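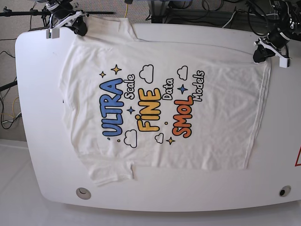
The ten-year T-shirt and other promises

24/11/2019

Leonie Rüegg has been washing other people's T-shirts for most of her working life, and she does not think much of the word "forever."

"It's on the tag, it's on the box, it's in the email you get after you buy it," she says. "Forever tee. Lifetime tee. I want to know whose lifetime. I have a dog."

Rüegg spent years at Latuheru, a textile testing lab that does shrinkage, color and seam work for clothing companies, and left two years ago to work for herself. She now advises small labels on what they can put in print about how long their clothes will last. By her own account, she mostly advises them to put in less. We met in the room she rents over a dry cleaner in Pirkska, where the floor is warm all year and the washing machines are along the back wall.

I had come with my own doubts. Over the summer I paid a good deal more than I usually would for a cotton shirt from Parance, which sells a plain crewneck with a 10-year guarantee. By the time I called Rüegg the neck had gone wavy. I wanted to hear that I had been cheated. She wouldn't quite say so, which annoyed me at first.

"Did you read the guarantee?" she asks.

I had not read the guarantee. She has. It covers "faults in material or making." It doesn't cover wear, shrinkage of up to one size, fading, or any shirt that has been in a tumble dryer.

"So what's left?" she says. "A seam that was never sewn properly. And you'd find that in the first month. You don't need ten years to find that."

Parance, asked about this, sent a short reply saying that its customers are "overwhelmingly happy" and pointing to the 3,632 reviews on its site. Rüegg laughs when I read it to her.

"When do they ask you for the review? A week after it arrives. Everybody loves a shirt after a week. Send them the same email in two years and I'll read every answer."

What does she think a decent cotton T-shirt can do? It takes some pushing to get a figure. She dislikes single figures, she says, and the industry is far too fond of them. In the end she pulls out a notebook from a job she finished in July, in which a group of brands sent her 107 white and off-white shirts, bought from ordinary stores, at prices from very cheap to silly. She washed them all on the same setting and hung them to dry, and kept going.

The middle shirt in the pile, the one with half doing better and half doing worse, lasted 33 washes before she would call it tired. Tired, in her notes, means that the collar no longer sits flat or the side seams have moved toward the front, or the fabric has gone thin enough that she would not wear it out of the house.

"If you wear it once a week, that's most of a year," she says. "If you own a lot of shirts it could be four years. Same shirt. This is why years are a stupid way to talk about it. A year of what?"

And the price? Here I expected the usual answer, that you get what you pay for up to a point. Rüegg says she would have liked to find that too. The very cheapest shirts did badly. After that she could see no pattern she would be willing to sign her name to. One of the worst for twisting was also one of the most expensive.

"Twisting is boring and it ruins more shirts than holes do," she says. "The fabric is knitted in a tube or it's knitted flat, the yarn has a twist in it, and when it gets wet it wants to turn. If they were in a hurry at the finishing stage, the shirt turns. You can't see it in the store. It's been pressed. It looks lovely."

So is there anything a shopper can look at? She gives me a few things, and takes back part of each one as she goes. Hold the shirt up to a window; if you can see your hand clearly, expect it to go thin sooner, though some thin knits are very strong. Pull the neckband out and see if it comes back by itself, but do it gently, and don't judge a brand by one shirt. Check that the line of the knit runs straight down from the armpit to the hem. That last one she trusts most. She'd still put it no higher than "better than reading the tag."

Weight, which many brands now print as a selling point, she waves off. "Heavy is heavy. A heavy shirt made from short, cheap fiber will go fuzzy on you. It'll be a thick fuzzy shirt."

We get on to washing, where I assume she will be on the side of the labels, and she is not really on anyone's side. Kuriver, a care-label scheme that has been signing up brands for some time, wants people to wash cotton shirts cold, inside out, and only after three wears. Its logo is on my Parance shirt. Rüegg agrees that less washing means less wear and says anyone's grandmother could have told them so. Her trouble is with how the advice gets used.

"It moves the blame," she says. "You bring back a shirt that has lost its shape, and they ask how you washed it. Well, you washed it like a person. You had kids' socks in there, you had it on warm because somebody was sick. If a T-shirt can't stand being washed like a T-shirt, I think that's a problem with the T-shirt."

Kuriver told me that its advice "is based on independent research" and offered to send a summary. The summary was two pages, one of which was a photograph of a lake. I asked for the full study and was told that it belongs to the scheme's members.

Rüegg shrugs at this. She has written reports like that, she says, and has seen what happened to them. At Latuheru a client would get forty pages with every limit spelled out, and months later she would see one line from it on a poster, with the limits gone. She does not accuse anyone of lying. "The line was in the report. It had a sentence before it and a sentence after it."

I put it to her that she is still taking brands' money. The July job was paid for by companies that sell shirts, and the results have not been published. Isn't that the same thing?

She takes a while to answer. "It's close to the same thing, yes." Her contract lets her talk about the totals but not name any shirt, and that is why I have a middle figure and no list. She asked for the right to publish and was turned down by two of the brands, and took the work anyway. "I had rent. I also wanted to see the shirts. I'd like to tell you it was mostly the second one."

Would she buy a Parance shirt? She won't say whether one was in the pile. She will say that she buys her own T-shirts in the sort of store that also sells garden hoses, three at a time, and that she tumble dries them.

"Low heat," she adds. "Don't write that I use high heat."

Before I left she had me take out my own shirt, which I had brought in a bag, and looked at the collar for maybe a minute, turning the band over with her thumb. The seam was fine, she said. The stretch in the rib was gone, and it would not come back whatever I did with an iron. In her view this was not a fault in material or making as the guarantee puts it, and I would be wasting a stamp.

I sent it in anyway. Parance has offered me 15 percent off my next order.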